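Peten Bag Handling Kit: README

Welcome, and thank you for taking a look at the kit. If you have come from the shop page at Rillonside you will already know the hardware side, so you may like to skip down to the folder notes. Everybody else, put the kettle on, as I do tend to go on a bit.

Peten is a fingertip set and a bundle of recorded runs for people who want a two-fingered gripper to pick up clear plastic bags with things inside them. Bags are a nuisance. They crease, they slump, they shine under the ceiling lights, and whatever is in them slides to the bottom just as you lift. We sell the fingertips, and the recordings come along with them so that you have something to train or test with on your first afternoon.
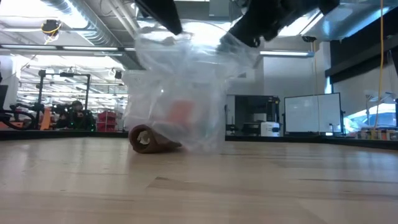
The recordings come from our floor at Fortin, where we keep the lights on full all day and don't tidy the background between runs. We went back and forth over that in February, and in the end I was glad we left it alone, as our earlier clips with a plain backdrop looked lovely and were very little help to our first customers, whose own rooms are full of shelves and cables and whiteboards (as most rooms are!).

What is in the folders

runs: 146 recorded runs, each in its own folder with a short text note
tips: drawings and fitting notes for the fingertips
views: the fixed camera and the gripper camera, kept apart and matched by run name
extras: odds and ends, mostly failed grasps that we thought worth keeping

Each run has 2 views where both cameras were working. In a handful of them one view is missing, and the text note will say so. Please do read the notes before you write a loader, as the naming changed part of the way through and I never went back to tidy the early ones. 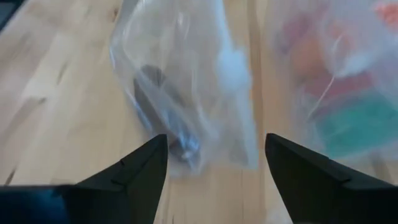

Fitting the fingertips is the bit people write to us about most, so a few words on it. They go on in pairs, with the notches on the upper edges matching, and they should sit level with each other before you tighten anything. Open the gripper wide and look through its own camera: you want to see both pointed tips slanting in from the lower corners, with a good stretch of table between them and the bag lying ahead of the gap. If one tip sits much higher than the other, take them both off and start again. Trying to nudge a single tip into line has cost me more evenings than I care to say.

After that, run the Flernotley check script, which opens and closes the gripper 5 times and saves a picture at each stop. It is slow, and I'm sorry about that. Hwa-young Ok wrote it for our own use and has promised a quicker one.

Known troubles

Glare on the film confuses most depth cameras, ours included, so treat the depth files with care.
Very thin bags can slip if they are taken by a single fold. Aim for a bunched part near the top.
The tips wear. We swap ours after more than 3,000 grasps, and sooner if the points look rounded.

Using the recordings

You are free to use them in your own work, paid or otherwise, as long as you name the kit. Please don't sell them on by themselves. If you find a run with the wrong note attached, send us the folder name and we will mend it in the next release.

Last updated May 2026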